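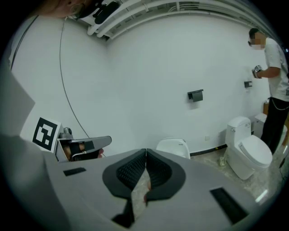
J'ai donc regardé les deux premiers épisodes de *Jevach*, puisque tout le monde au bureau m'en parle depuis trois semaines et qu'à force on finit par céder. Deux fois 45 minutes. Je ne suis pas convaincue.

Le point de départ, pour ceux qui ont réussi à y échapper : Carola Strobel joue une juge d'instruction mutée dans une petite ville portuaire, Zivport, où un comptable a disparu dix ans plus tôt. On retrouve sa voiture, on rouvre le dossier, et les notables se mettent à transpirer. Vous l'avez déjà vu. Moi aussi, plusieurs fois, et souvent avec de meilleurs dialogues.

Ce qui me gêne, c'est surtout la manière de tricher avec le spectateur. À la fin du premier épisode, la juge ouvre une enveloppe, blêmit, et noir. On se dit bon, on saura la semaine prochaine. Le deuxième épisode commence quatre jours plus tard et personne ne reparle de l'enveloppe. Mon mari soutient que c'est « pour installer la tension ». Je veux bien, mais elle l'a lue, cette lettre ! Elle passe ensuite tout un repas avec le maire à faire comme si de rien n'était, et on nous demande de trouver ça subtil.

Le maire, parlons-en. Ottmar Sauerland est un bon acteur, je l'avais beaucoup aimé en père dépassé dans *Jemia*. Là, il regarde la mer par la fenêtre de son bureau. Il le fait cinq fois. On a compris qu'il cache quelque chose.

Restent quelques bonnes choses. Hannelore Baumgart, en veuve qui refuse d'en être une, tient à elle seule la scène du commissariat, presque sans texte. Et la musique se fait oublier, ça change des nappes de violoncelle qu'on nous inflige dans tous les polars depuis des années.

Pour le reste, j'ai des doutes. Lutz Engelhardt, le scénariste, a expliqué en interview que « tout est dans l'épisode 1 pour qui sait regarder ». J'ai déjà entendu cette phrase à propos d'une autre série, et rien n'était dans l'épisode 1. Une saison 2 serait d'ailleurs déjà en écriture, pour septembre de l'année prochaine, ce qui ne me rassure pas du tout sur nos chances d'avoir une vraie fin.

Je parie sur le frère. Il est trop gentil, il répare des bateaux et il a un chien. Si c'est lui, j'arrête. Si ce n'est pas lui, j'irai sans doute jusqu'au bout en râlant, comme d'habitude.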